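Workshop tips: software for a two-armed household robot
Doors, drawers and cupboards

Last revised 2025-08-23

These notes cover the control and planning side of household tasks, mostly the opening and closing of things. They assume a working two-armed machine on a wheeled base, a simulator that loads the same robot model, and somebody prepared to read log files. Arm assembly and wiring are on the other page.

Keep one robot model

Use a single model file for the simulator, the planner and the real machine. If the planner needs simpler collision shapes, generate them from the main file with a script and never edit them by hand. We once had two copies of the wrist that differed by 7 mm, and lost most of a week to a fault that appeared only on cupboard handles.

Put the version of the model in the first line of every log. Refuse to start if the planner and the controller report different versions.

Name your frames by what they are fixed to

"Hand" is a poor name for a coordinate frame. "left_wrist_mount" and "left_fingertip_mid" are longer and cause fewer accidents. Door frames (the coordinate kind) should sit on the hinge line, with one axis along it. The door angle is then a single number and the handle path is an arc that the planner can work out without a search.

Measure the hinge before you plan the pull

A hinge position guessed from the outline of the door is good enough for the approach and too poor for the pull. Take the guess, grip, move the handle a short way under low stiffness, and fit an arc to the fingertip positions. Refit as the door moves. With the Urel planner this is the "arc_refit" option, which is off by default.

Reject any fit with a radius wider than the door. It sounds obvious, but a short first pull gives a nearly straight line, and a nearly straight line will fit almost any large circle. Hold the radius at the measured door width until you have enough travel, then release it.

Run the door in simulation with the floor tilted

Level cameras hide mistakes. If any part of the perception code assumes that upright edges in the picture are upright in the room, it will pass every test from a level view and fail when the head or body leans. Render your test set with the view rolled well over to one side, and score it separately from the level set.

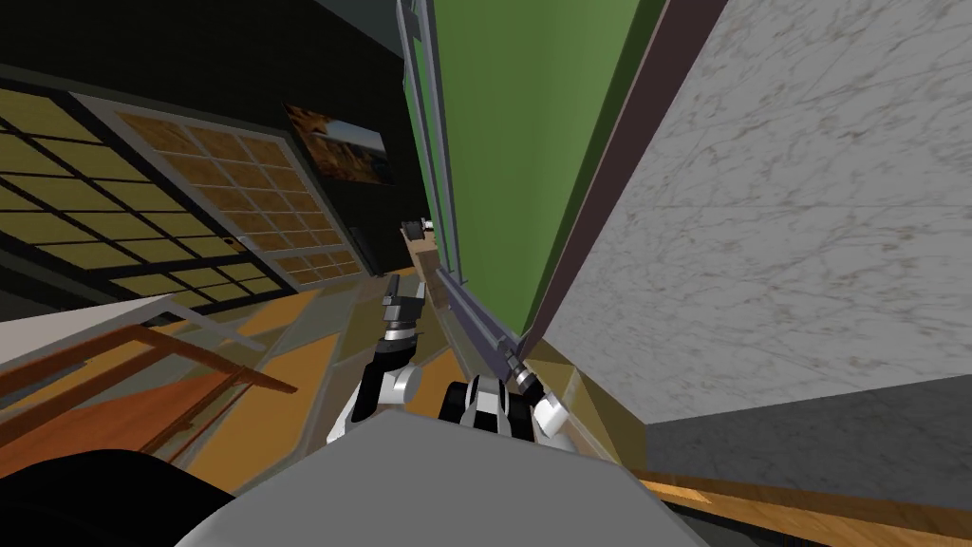 Door test in the simulator, tilted view. Both grippers, the green door and the marble wall beside it.

Plain, saturated door panels are easy to segment and tell you little about how the detector handles wood grain or glass. Use them to debug the geometry, then change the textures. Lattice patterns and veined stone are worth including as background, as both produce stray straight edges that a careless line finder will offer up as door edges.

Record the true door angle next to every rendered view. Adding it later means replaying the run, and the replay will not match if the physics step has changed.

Mask the robot out of its own view

The arms will cover part of whatever they are working on. Project the robot model into the camera view from the joint readings and blank out those pixels before looking for edges. Grow the mask a little to allow for timing error between camera and joints. If the mask trails behind the arm during fast moves, correct the time stamps before making it any bigger.

Let one arm lead

When both arms are close to a door, plan for one and treat the other as an obstacle with a known path. Joint planning for both at once is slower and gives odd-looking motion that is hard to check by eye. On our bench the combined planner took 247 ms per query and the leader-and-follower version took 85 ms, on the same machine and the same set of doors.

Swap the leader only when both arms are still. Write the swap into the log as its own event.

Plan the base last, then check it first

The usual order is to solve for the arm and move the base to suit. Before running the result, check the base path alone against furniture. Chair and table legs are thin and are easily lost when the map is built on a coarse grid. Keep a finer grid near the floor, and do not let the map smoother touch it.

Limit the force in software as well

Set a force ceiling for each task and keep it in the task file where it can be read. For interior doors we use 35 N at the fingertip. If the ceiling is reached, stop, release and report. Do not retry automatically at a higher figure. A stuck door is usually locked, or the hinge estimate is wrong, and neither is improved by pulling harder.

Logs worth keeping

Door angle, fingertip force, planner time, the fitted hinge and its error, and which arm was leading. Store them at one rate with one clock. Vilmos Lakatos wrote the small viewer we use for these; it draws the fitted arc over the measured points and shows a bad fit at a glance.

Random seeds should go in too. A planner failure that cannot be repeated will come back when you least want it.

Changes to this page

Force ceiling moved from the code to the task file (Tatiana Lukáč). Section on masking rewritten. The notes on Sevel drawer runners have been taken out until the new slide model is finished, planned for October.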